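工单:擦白板任务在“抓取板擦”阶段反复中止
项目:Drikier 家务与工位杂务评估(Starnmont 试验间)
提交人:Sena Darko
处理人:Radomír Charvát
抄送:Aurélien Vasseur、Sum-yee Kao
优先级:中
状态:待复测
建单日期:2020/2/13

一、问题描述

任务内容是工位杂务清单里的“擦白板”:夹爪从桌面拾取板擦,贴住板面横向擦拭,擦完把板擦放回原处。小白板立在桌上,由两个白色支座托住下沿。策略版本沿用上周的,未改参数。

连续执行 12 次,完整走完流程 2 次。其余全部中止,中止位置分两类:
1. 接近目标时深度值跳变,控制器判定目标丢失,退回起始位。
2. 夹爪已闭合并抬起,擦拭第一下时板面后退,接触力低于下限,任务超时(上限 60 秒)。

两类中止都不触发急停,日志里只有 WARN,没有 ERROR。值班的人如果只看状态灯,会以为任务正常结束。这一点请单独处理。

二、环境

桌面:白色,桌上有零星小污点,未清理。
白板:白色板面,黑色细边框,圆角,板面无字。
照明:顶灯全开。
夹指:深橄榄绿,平面夹持面,无软垫。
相机:装在夹爪上,随腕部移动,无外部相机。

三、已做的检查

手眼标定重做一次,残差在允许范围内,排除。
夹爪行程、闭合力正常,空载开合无卡滞,排除。
更换网线,现象不变。
把目标换成一块深色木块放在桌子中央(远离白板),抓取全部成功。由此看,抓取本身没有问题,问题与白板附近的环境有关。
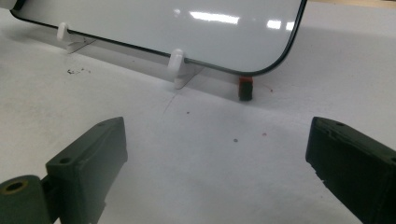 附图1 腕部相机视角,夹指张开,白板及支座在前方

四、分析(Radomír Charvát)

先说深度跳变。板面光滑,顶灯在上面形成两处高亮反光,其中一处拉成长条。腕部一动,反光跟着移位,立体匹配在这一片给出的深度忽前忽后。桌面和板面又都是白的,分割模块分不清两者的交界,只能靠那条黑边框。边框在右下角是弧线,而现有的平面拟合按直线取边,弧线一段会被当成离群点丢掉。红黑色小块刚好立在这段弧线下面,候选框经常和边框连成一片,质心偏向板子一侧。

红黑色小块是什么,检测器也没给出稳定的类别,在“海绵”和“方块”之间来回切换。类别一变,抓取宽度预设跟着变,这是第一类中止里退回起始位的直接原因。建议任务执行期间锁定首次识别的类别,丢失后再重新判断。

再说板面后退。支座只托着下沿,没有固定在桌上。人擦这种小白板时会用另一只手扶住上边,很少有人意识到自己在扶。单臂没有这只手。目前的策略把白板当成墙面处理,法向推力设得偏大,板子在支座里转动或整体滑开都属于预期结果,不应算作控制异常。

桌面上的小黑点和红点也被列入过候选目标,面积阈值过低。阈值调高以后误检消失,见下面第 11 次的记录。

五、处理记录

第 1 次至第 6 次:原始配置,复现问题,两类中止都出现过。
第 7 次:关闭靠近白板一侧的顶灯。深度跳变减少,但整体变暗,边框边缘变糊,抓取位置偏差反而加大。恢复照明。
第 8 次:相机加偏振片。反光减弱,俯视角度有效,低角度接近时改善不明显。
第 9 次:改为先从上方俯视定位,再低角度接近,接近段不再更新深度。抓取成功,擦拭失败。
第 10 次:同上,法向推力下调。板面未移动,擦拭动作完成。
第 11 次:同第 10 次,调高面积阈值。完成。
第 12 次:同第 11 次,起始位置挪动。抓取成功,擦拭到板面右侧时板子偏转,超时。

六、留言

Augustina Acheampong:Sinville 那边在问,这一项能不能在七月的演示里列为“可用”。我需要一个明确答复。

Radomír Charvát:按现在的数据不能。换位置就失败,列为“受限演示”可以,条件是支座用双面胶固定,起始位置不变。另外第 10、11 次板面上没有字,只验证了动作,没有验证擦得干不干净。擦除效果目前没有评价指标。

Sum-yee Kao:补充一点。同样的活,清洁工顺手就做了,不会为此专门走到桌边。把它单独列成一项让机器做,准备工作(摆板、固定、找板擦)还是人来,省下的只有擦的那一下。评估表里建议加一列“人工准备时间”,否则各项家务之间没法比较。叠毛巾和收杯子两项也有同样的问题。

Aurélien Vasseur:同意加列。支座不要用胶,演示场地不让贴。请 Sowah 报一个带配重底座的支座,尺寸按现有板厚。

Sena Darko:收到。WARN 改为任务失败并上报,已提交代码,等评审。

七、待办

- 锁定首次识别类别(Charvát)
- 平面拟合支持圆角边框(Charvát)
- 配重支座询价(Darko)
- 评估表加列(Kao)
- 板面写字后的擦除测试,墨迹先用同一支笔(Darko)
- 支座到货后按第 11 次配置复测,起始位置逐次改变

复测前请勿关闭本工单。

相关工单
叠毛巾:第二折边角识别失败
收杯子:透明杯深度空洞
桌面擦拭:抹布卷入夹指
工位杂务:螺丝归盒后计数不一致
腕部相机偏振片安装说明
任务超时未上报为失败(已合并)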